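The Bed That Ate the Apartment

By Chiyo Sakai

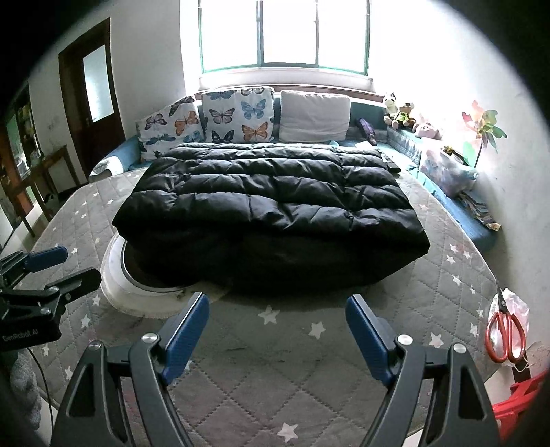

Sachiko Minami moved to Flasville in May with 14 boxes and a firm plan to own a dining table. The table never came, and the bed took over its duties. A folded umbrella has settled in beside the pillows, ready for weather, and three stuffed toys have claimed the headboard ledge. The remote, for once, is easy to find.

"I tidy it every night," Minami says. "I move everything to one side and sleep on the other."

Her neighbor Genji Onishi owns a dresser. He keeps his sweaters on the bed.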